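Sorting out a small tool board

I put off tidying my tools for years, and when I finally got going it took two cups of tea and most of an afternoon (a very happy one, I must say!). Begin by getting everything out and looking at each tool in turn. 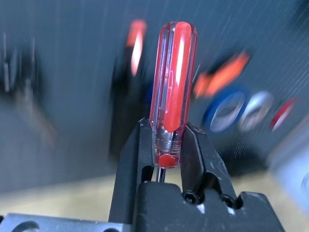

Screwdrivers are the ones I reach for most, so I always settle them first. Bright handles are a real help when you're rummaging, and a see-through red one like mine is easy to spot among darker things. Wipe the handles with a damp cloth, dry them well, and put aside any with chewed tips.

Next come the hooks. Hang scissors by a handle loop, give each roll of tape its own wire hook, and let a cup on the board take the marker and a screwdriver. I'd keep one hook spare too, as something new always turns up.

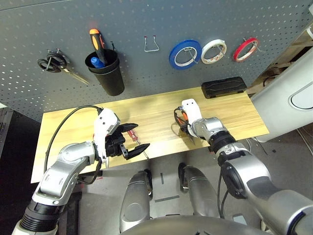
Zoi Rallis wrote in to say that she hangs her tape at elbow height, and that five hooks did for her whole kitchen drawer. Do try yours for a week before you settle on anything.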